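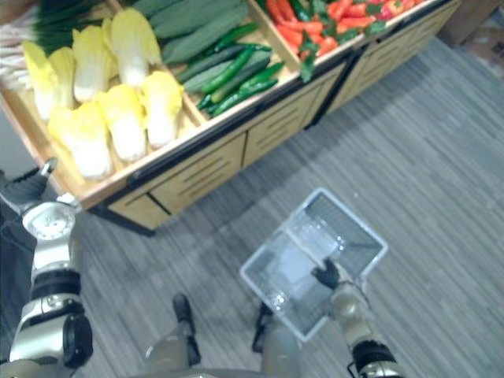 Stiltitgate practice shop: progress to March 23, 2025

The greengrocer's corner is in use. Spending to date is 3,879 of the grant, with 529 held back for shelving labels and the till drawer, which Ivico has now promised us twice.

Napa cabbage has the biggest compartment we can see from the door, next to the spring onions. I had asked for carrots. The cabbages have won everyone over, me included, and the chillies are sorted into red and green, with the green ones sharing a bin with the cucumbers. Trainees doing the shopping-list exercise regularly come back with the wrong one of those, so the arrangement stays.

Sessions held: 74. Produce returned to the correct compartment afterwards: improving.

Still to do is the carpet. Grey stripes are kind to dirt but Undix quoted 800 for a wipeable floor and I would like a decision before April. The price list also needs redoing, as it still has cabbage under "fruit".

Steinar Oddsson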